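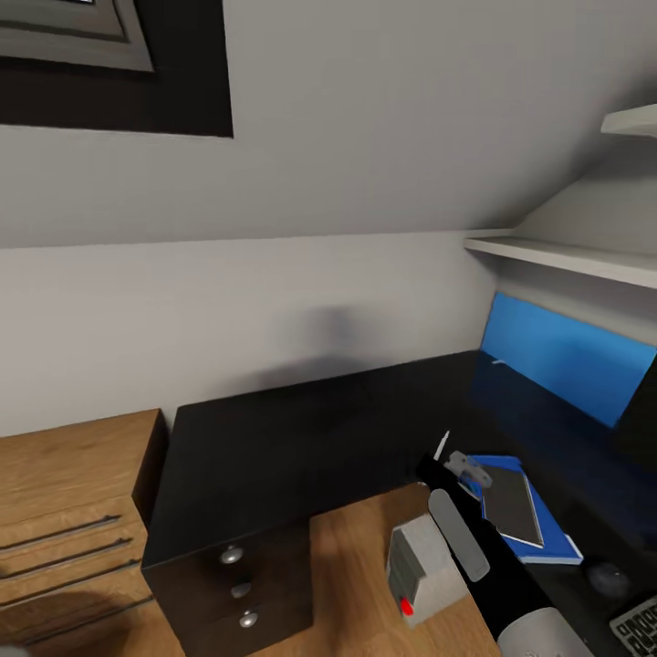

Purpose of the build

This post records the state of a home automation project built over the winter and rehearsed entirely in simulation. The objective is modest: a two-armed robot that can return stationery to its proper place in an attic study. The model contains a desk, drawer units, an office chair and the sloped ceiling, the last of which limits how high an arm may be raised.

The arm controller is a Keltari board, connected to the simulator through Gridbridge. Renzo Monti reviewed the joint limits in January and recommended that the elbow be held lower near the drawers. His recommendation was adopted, and the configuration file now runs to 1,845 lines.

Close work near the drawer fronts remains the principal difficulty. The wrist view is easily filled by the arm's own link, and a small round knob offers the planner very little to align with. The approach path has been revised 6 times — the present version comes in from the side.
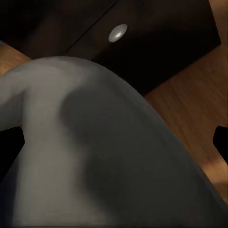
Is it necessary to model the furniture in such detail?

For drawers and handles, the detail is required. Walls and ceiling may be kept plain, provided that their angles are correct.

The next stage concerns the chair. Lifting a flat blue item from a seat is a different matter from lifting it off a desk, as the backrest closes one side and the armrests restrict the other. Both arms are therefore given separate working zones, with the desk corner assigned to the right arm.

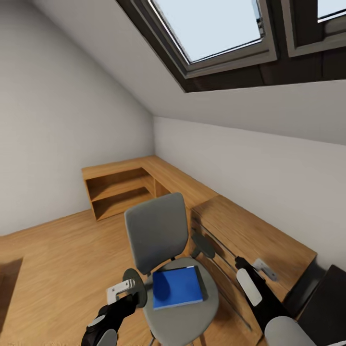
The zones are enforced in software and checked before each motion begins. A run is stopped if either elbow crosses its boundary, and the log is kept for review on Wednesday evening. The current log holds 2,374 entries, most of them concerning the right elbow. A revised boundary file will be posted once the Starcombe gripper settings have been entered.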